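Handheld grippers and padded clothing: how should a folding demonstration be performed?

Community Help > Teaching by Demonstration > Cloth and Garments

Posted by Zillard_Lab
Our group is preparing a set of folding demonstrations for a two-arm robot, using a pair of handheld grippers. The T-shirts and towels gave us little trouble. Of the 1,243 demonstrations we kept, nearly all of the usable ones involve flat cloth. Padded and gathered clothing is a different matter. The operators squeeze the cloth, the filling slides out of the jaws, and the second hand must then repair what the first has lost.

We would be grateful for guidance on two points. First, should the operator be permitted to smooth the garment with closed jaws before folding begins, or does this teach the robot a habit it cannot reproduce? Second, is it preferable to grip at a seam or on the open panel? Our present instructions, drafted in May, do not address either point. 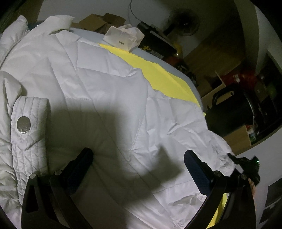
We should add that the operators disagree among themselves. Those who sew at home go to the seams without being told. The others take whatever is nearest, and their demonstrations are shorter but contain more second attempts. The policy trained on the mixed set hesitates above the garment and sometimes closes on air.

Posted by Aurel Furtună
With regard to the first point, smoothing is acceptable provided that it is performed the same way by every operator and is recorded as part of the task. What causes difficulty is smoothing with the side of the hand, as the robot has no equivalent surface. We removed 28 demonstrations from the Ganda set for that fault alone.

With regard to the second point, instruct your operators to grip where the cloth is already gathered or stitched. A drawn channel, a hem or the edge of a strap gives the fingertips several layers to hold. An open padded panel gives them one layer and a good deal of air. 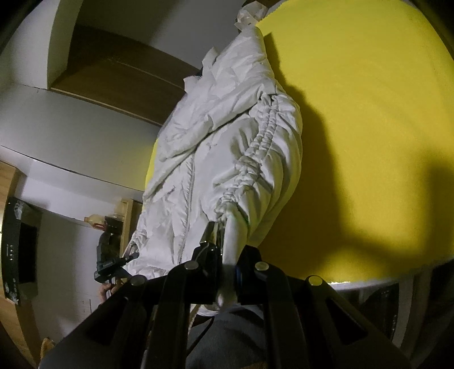
Jaws closed on white fabric at the lower end of a gathered channel, with a second gripper at the lower left of the garment.

Please also review the pace of the work. Operators should pause for a moment after closing and before lifting — long enough that the two events are clearly separate in the recording. The hesitation you describe may come from mixing two styles of grip in one set. I would separate the demonstrations by operator, train on each portion, and compare the results before collecting anything further.

A contrasting table cover is worth the trouble. The outline of a pale garment is easily lost on a pale table.

Posted by sunow_user
We just threw out the winter coats. Kept 2,354 demos of shirts and the robot is fine with shirts. If coats are not required by your project I would skip them.

Posted by Bălan Workshop
The reply by Mr. Furtună agrees with our experience, with one reservation. Gripping at a seam is sound for the first lift, but for the final fold our operators obtain better results by taking the padding itself between wide jaws and pressing down before closing. It is advisable to write these as two separate steps in the instructions. The operator should also keep both grippers within view of each other's cameras where possible — a hand working alone at the far end of a sleeve is difficult to learn from.

We do not recommend correcting a failed grip and continuing as though nothing had occurred. Mark the attempt, retain it in a separate folder, and begin again from the spread position.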